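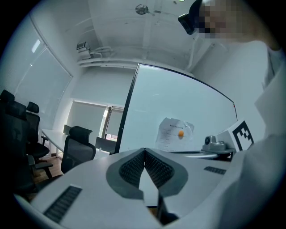
One reader in Suldale writes that oiling a cutting board straight after washing leaves it tacky for days, and that an overnight wait cured it.

The same applies to spoons and rolling pins.

- Stand the board on edge for 8 hours before oiling.
- Warm the mineral oil slightly - it spreads thinner.
- Leave 20 minutes, then wipe off the excess.
- Repeat monthly. In July, when the air is damp, skip it.

Olive oil goes rancid. Don't use it.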